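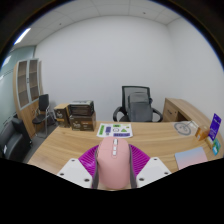

Pink mouse between the gripper fingers, at a desk in the Veltis office.

Visits > Labs and offices > Veltis, Flemham

July, by Ojārs Pētersons

I came to Veltis to learn how they write their rules for recording with hand-held grippers. Our group in the north has the same tools but no written practice, and every person holds the object in his own way.

Maham Orakzai met me at 9:30 and gave me the rule book before the coffee. It is 4 pages long. The first page speaks only about the fingers. The ribbed fingers must be looked at before each session, and the contact strips on the inner side must be wiped with a dry cloth. If a strip is lifting at one corner, the tool goes back to the shelf with a paper tag.

The second page is about the grip. For a computer mouse they ask for contact on the left and right sides of the shell, with the buttons and the wheel free. I asked if a grip from front to back is forbidden. Maham said it is allowed, but it must be written in the log as a different grip.

I was surprised by the rule about the desk. They do not clear it. Boxes, papers and notebooks may stay, but they should not be moved in the middle of a series. Wiremu Ellery keeps the log, which had 2669 entries on the day of my visit. Of these, 827 were marked for a second check, mostly for missing notes about the grip.

I tried one series myself and forgot to write the start time. Wiremu gave me the pen back without a word.

The part on storing the files was less clear to me. Two pages do not agree on who may delete a bad recording, and Maham has promised to send me the corrected text.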